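인쇄하기 | 이메일로 보내기
검색어를 입력하세요 검색 상세검색

제8장 실을 다루는 일

8.1 매듭보다 먼저 실

저는 봉합을 처음 배울 때 바늘만 봤어요. 바늘이 어디로 들어가서 어디로 나오는지, 각도가 맞는지, 손목을 충분히 돌렸는지. 그러다 고개를 들면 실이 엉뚱한 데서 꼬여 있곤 했죠. 바늘은 제 말을 듣는 것 같은데 실은 도무지 듣질 않더라고요! 그래서 이 장은 바늘이 아니라 실 이야기로 시작하려고 합니다. 앞 장에서 바늘 잡는 법을 익히고 온 분이라면 조금 답답할 수도 있는데, 몇 쪽만 참아 주세요.

실에는 버릇이 있습니다. 포장 안에 감겨 있던 모양을 기억하고 있다가 꺼내 놓으면 슬그머니 그 모양으로 돌아가려고 해요(교과서에서는 보통 '형상 기억'이라고 점잖게 부릅니다). 단일 가닥으로 된 실일수록 이 고집이 세고, 여러 가닥을 꼬거나 땋은 실은 대체로 고분고분한 대신 조직을 지날 때 좀 더 뻑뻑한 느낌이 납니다. 어느 쪽이 좋다는 얘기는 아니에요. 손에 쥔 실이 어떤 성격인지 알고 시작하자는 거죠.

매듭을 짓기 전에 저는 늘 고리부터 봅니다. 고리가 어느 쪽으로 누워 있는지, 짧은 쪽 끝이 어디 있는지, 두 기구의 끝이 만날 자리가 비어 있는지. 고리가 크면 시원해 보여도 그만큼 실이 제멋대로 돌아다닐 여지가 생기고, 너무 작으면 기구 끝이 빠져나올 틈이 없어요. 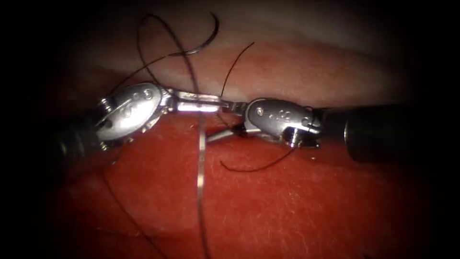

그림 8-1. 옅은 빛깔의 조직 위로 크게 휘어 오른 검은 봉합사와, 가운데에서 만나는 두 기구의 끝.

물음표처럼 휜 고리를 보면 저는 아직도 조금 긴장합니다. 저런 모양에서 어느 쪽을 당겨야 고리가 얌전히 줄어드는지는 말로 외우기보다 굵은 끈을 책상에 놓고 직접 당겨 보는 편이 빨라요. 지금 신발 끈이라도 하나 풀어서 해 보세요. 한쪽을 당기면 고리가 닫히고, 다른 쪽을 당기면 꼬임이 안으로 숨어듭니다. 숨어든 꼬임은 매듭이 다 된 줄 알았을 때 꼭 다시 나타나고요.

8.2 짧은 끝, 긴 끝

매듭에는 두 개의 끝이 있습니다. 바늘이 달린 긴 끝, 그리고 반대쪽의 짧은 끝. 초보 때 저는 짧은 끝을 지나치게 길게 남겼어요. 짧으면 놓칠까 봐 겁이 났거든요. 그런데 길게 남은 끝은 고리 속을 지날 때 한 번에 빠져나오지 못하고 자꾸 걸립니다. Ogola 실습 노트 31쪽에 제가 연필로 "짧게, 그래도 잡힐 만큼"이라고 적어 둔 게 아직 남아 있는데, 지금 봐도 그보다 나은 설명은 못 하겠네요.

첫 번째 매듭은 조직을 맞대는 매듭이고, 그다음 것은 첫 번째를 지키는 매듭이라고 생각하면 편합니다. 첫 매듭에서 너무 세게 당기면 조직 가장자리가 하얗게 눌리거나 안으로 말려요. 조이는 게 아니라 맞대는 겁니다. 가장자리끼리 나란히 닿으면 거기서 손을 멈추세요. 그리고 두 끝을 서로 반대 방향으로, 되도록 조직 면과 나란하게 눕혀서 당깁니다. 위로 들어 올리며 당기면 매듭이 눕지 않고 서 버리거든요.

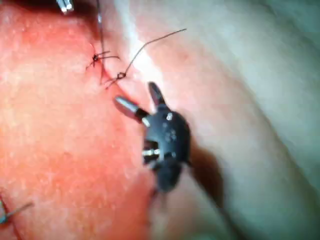
자른 뒤에 남는 꼬리도 생각할 거리입니다. 너무 바싹 자르면 매듭이 풀릴 걱정이 생기고, 길게 두면 옆 땀을 뜰 때 꼬리가 실에 감겨 들어오죠. 재료마다 권하는 길이가 다르니 숫자는 부록의 표 509를 보시고요, 본문에서는 습관 하나만 권하겠습니다. 다음 땀으로 넘어가기 전에 방금 만든 매듭을 한 번 쳐다보세요. 꼬리가 어느 쪽으로 누웠는지, 매듭이 봉합선 바로 위에 올라앉았는지 옆으로 비켜났는지. 저는 매듭을 한쪽으로 조금 비켜 놓는 버릇이 있는데, Seren 교재로 배운 분들은 대개 방향을 더 엄격하게 맞추더라고요.

연습량을 묻는 분이 많아서 적어 둡니다. 제 경우 손이 생각보다 먼저 움직이기 시작한 건 같은 매듭을 거의 1,000번 지은 뒤였어요. 더 빨리 되는 분도 당연히 있습니다(부럽습니다!).

8.3 바늘 끝은 어디를 보고 있나

실 이야기를 한참 했지만 바늘을 잊으면 안 되겠죠. 매듭에 정신이 팔려 있는 동안에도 바늘은 조직 가까이에 있습니다. 긴 끝을 당기다 보면 바늘이 따라 돌아서 끝이 전혀 생각지 못한 쪽을 보기도 해요. 그래서 저는 실을 옮길 때마다 속으로 "바늘 끝"이라고 한 번 말합니다. 좀 우습게 들려도 효과가 있었어요.

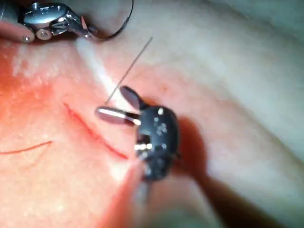 사진 제공: Hetthorpe 봉합 실습실

가늘고 어두운 것은 밝은 조직 위에서 잘 보일 것 같지만, 빛이 번들거리는 면을 지나면 선 하나로만 보여서 바늘인지 실인지 헷갈릴 때가 있습니다. 그럴 땐 손을 멈추고 보는 각도를 바꾸거나 조명을 살짝 낮춰 보세요. 확신이 없으면 당기지 않습니다. 실이 느슨하게 늘어져 있을 때도 마찬가지예요. 어느 끝이 어디로 이어지는지 눈으로 따라간 다음에 움직이면 됩니다.

이 장을 읽는 동안에는 Erstead 연습용 패드와 검은색 봉합사를 옆에 두시면 좋겠습니다. 흰 실이나 투명한 실은 나중에 써도 돼요. 패드가 없으면 접은 천 두 장의 가장자리를 맞대 놓고 해도 첫 절은 충분히 따라올 수 있습니다. 그럼 8.4절에서 가장 기본이 되는 단순 단속 봉합부터, 한 땀씩 천천히 떠 보겠습니다.

인쇄하기 | 이메일로 보내기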